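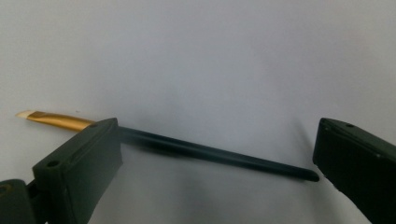
Small angled brush, pale bristles

DIY & Decorating > Interior Painting > Woodwork

Brush marks in water-based satinwood on panelled doors

2304 views | 16 comments | Share

I have five internal doors to paint and I'm not happy with the first one. They are the moulded six-panel type, the house was built in 2000 and as far as I know they have only ever had the original white on them, which has gone yellow.

What I did: washed it with sugar soap, rinsed, sanded with 180, wiped down, one coat of Dotach primer, then two coats of Astiteck water-based satinwood in white. The primer looked fine. The first coat of satinwood had marks in it but I assumed the second would cover them. It made them worse. On the flat rails and stiles you can see every stroke when the landing light is on, and there are a couple of runs in the corners of the panels.

I painted it hanging, with the handle off. I started at the top and worked down, doing whatever bit was next. The room was warm, because the heating had been on since the morning. I did notice the paint was getting tacky quite quickly and I kept going back over it to try to smooth it out.

Questions:

Do I have to strip it back or can I sand it and put another coat on?

Should I be thinning this stuff? The tin says do not thin, but I have seen people say they add water.

Is a roller better for the flat parts? I don't want an orange peel finish either.

I'd like to have the rest done before we have family here in September. I'm not in a rush but I don't want to do each door three times.

Share | Follow | 7 comments

2 people found this answer helpful

You don't need to strip it. Leave it a few days to harden, longer if you can. If you sand water-based satin too soon it rolls up into little bits and clogs the paper. When you rub it and get a dry white dust it is ready.

Use 240 on a block for the flat parts and a sanding sponge for the mouldings. Take the runs down first with something coarser, but only the runs. You are trying to flatten the ridges. It doesn't matter if you can still see a faint pattern as long as you can't feel it with a fingernail. Vacuum it, wipe with a damp cloth, let it dry.

The marks will be from going back over it. Water-based paint gives you a few minutes and then you have to leave it alone, even if you can see something you don't like. Turn the heating off in that room well beforehand and keep it out of direct sun.

The order matters too:

Panels and their mouldings first, one at a time
The short vertical pieces in the middle
The horizontal rails, top to bottom
The long stiles down each side
Edges last

Each time you finish a section, lay it off with one light stroke in the direction of the grain pattern and move on. Wipe any paint off the next section before it skins over, or you will see the edge of it later.

On brushes, use a synthetic one. Natural bristle soaks up the water in the paint and goes floppy halfway through a door. I use a 2 inch for most of it and a small angled one for the mouldings.

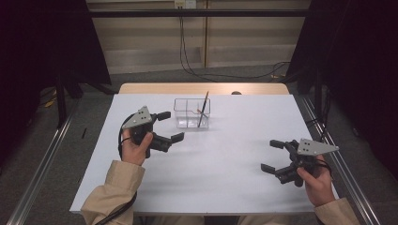
White table, small clear container towards the back

Decant a bit at a time and put the lid back on the tin. An open tin in a warm room thickens up over an afternoon and then you're putting on paint that was never going to level. I pour out enough for one door side and bin what is left in the pot if it has started to go stringy. Don't tip it back in. Dip about a third of the bristles, tap both sides on the inside of the pot, and don't scrape it over the rim -- that takes most of the paint off again and you end up scrubbing it on.

For the runs in the corners, go back with a nearly dry brush straight after you finish each panel. That is the only going back you should do.

Share | Report | 4 comments

Just gloss it, the oil-based sort. Never had a brush mark with oil. It does smell and it takes overnight to dry but you get a proper finish. I don't know why everyone bothers with the water stuff.

Share | Report | 3 comments

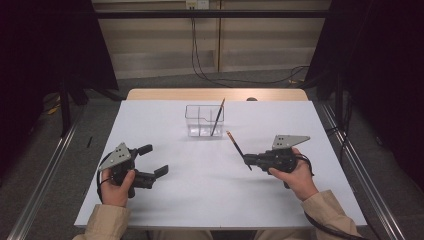 Alvarado Decorating
Trade Member

I agree with most of the first answer. I wouldn't go to oil gloss here. You have said the existing white has yellowed and oil white will do the same, sooner on a landing or in a cupboard where there isn't much daylight.

Thinning: a small splash of clean water is often fine with water-based paint, but if the tin says not to then go by the tin. A conditioner is a better bet. I've used Jisell in satinwood and it slows the drying enough to let the paint settle. Measure it according to the bottle. Too much and the paint sags, and on a door that's hanging up you already have a problem with runs.

Roller: yes, for the rails and stiles. Use a 4 inch microfibre with a short pile, or a foam one if it's good quality. Put the paint on with the roller and lay it off lightly with the brush straight away. Roller only will leave some texture. Cheap foam leaves bubbles.

If you can take the doors off, do. Flat on trestles you get hardly any runs and the paint levels much better. Mark the bottom edge of each one in pencil with the room it came from and keep the hinge screws in separate bags. The drawback is that you can only do one side a day, so five doors is most of a fortnight of evenings.

Two other things. Your primer sounds fine, but give it a quick rub with 240 before the topcoat, as any marks in it will show through satin. And check the door with a torch held flat against the surface before each coat. It shows up ridges and dust that you'll miss with the ceiling light.

I'd redo the bad door last. By then you'll have done four and be better at it.

Share | Report | 2 comments

Tags: satinwood, internal doors, brush marks, sanding, water-based paint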